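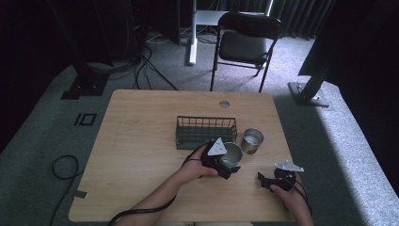
Why Metal Feels Colder Than Wood

Put one hand on a wooden tabletop. Put the other hand on a steel cup that has been standing on the same table all morning. The cup feels colder. Most people would say that the cup is colder.

A thermometer gives a different answer. If the cup and the table have been in the same room for several hours, and neither is in the sun or near a heater, they have the same temperature. Your hand reports a difference because your hand is not a thermometer. It measures something else.

What your skin measures

The inside of your body is kept at a nearly steady temperature, warmer than most rooms. Your skin is a little cooler than your insides, but it is still warmer than the table. Heat always moves by itself from a warmer thing to a cooler thing. When you touch the table, heat leaves your hand and goes into the wood. When you touch the cup, heat leaves your hand and goes into the steel.

Nerve endings in the skin respond to the temperature of the skin itself. If heat leaves slowly, the skin stays warm and you notice very little. If heat leaves fast, the skin cools and the nerves send a signal that you know as "cold."

Conductors and insulators

A material that lets heat pass through it easily is called a conductor. A material that lets heat pass slowly is called an insulator. Steel is a conductor. Wood, wool, cork and most plastics are insulators.

In a metal, some of the tiny particles called electrons are free to move from place to place. They carry energy with them, so heat spreads quickly. In wood the electrons are held in place. Heat must be handed along from one particle to the next. Wood also contains many small pockets of air, and air that cannot move around is a very good insulator.

When you touch wood, the spot under your finger warms up and stays warm, and after that your finger loses little heat. When you touch steel, the heat spreads away into the rest of the metal. The spot under your finger stays cool and keeps taking more.

Not all metals are equal. Copper and aluminum conduct heat much better than stainless steel does. Shape matters as well. A thin wire has little metal in it and touches your skin in only a narrow line, so a wire basket may feel less cold than a solid block of the same metal.

When the room is hot

Now suppose the cup and the table are both hotter than your hand. Heat moves the other way, into your skin. The steel passes it on quickly and the wood passes it on slowly, so this time the metal feels hotter. This is the reason a metal slide can burn you on a summer day and a wooden bench beside it may only feel warm.

An experiment

You will need a metal spoon, a wooden spoon, two ice cubes of the same size and a clock.

Leave both spoons on a table overnight. In the morning, touch each one and write down which feels colder. Then set an ice cube in the bowl of each spoon at the same moment and look at them every minute.

Many people expect the ice on the wooden spoon to melt first, as that spoon feels warmer. The ice on the metal spoon should melt first. The metal carries heat from the table and the air into the ice more quickly. If your result is different, check that the ice cubes were the same size and that both spoons were the same distance from any window.

A class taught by Brigitta Hollenstein did this test with 42 pairs of spoons in April. In a few pairs the wooden spoon won. Those wooden spoons had very thin bowls, and the ice cubes on them were smaller.

Words used on this page

Conductor: a material that heat passes through easily.
Insulator: a material that heat passes through slowly.
Electron: a very small particle found in all atoms.
Temperature: how hot or cold something is, as shown by a thermometer.

Questions from readers

Kane asked whether a blanket is warm. A blanket makes no heat. It slows the heat leaving your body. A blanket wrapped around a block of ice will keep the ice frozen longer, for the same reason.

Na-rae asked why a carpet feels warmer than a tile floor in the same house. Tile conducts heat better than carpet, and the carpet holds a lot of air between its fibers.

Text by Alois Ammann. Checked by Ewan Whitelaw.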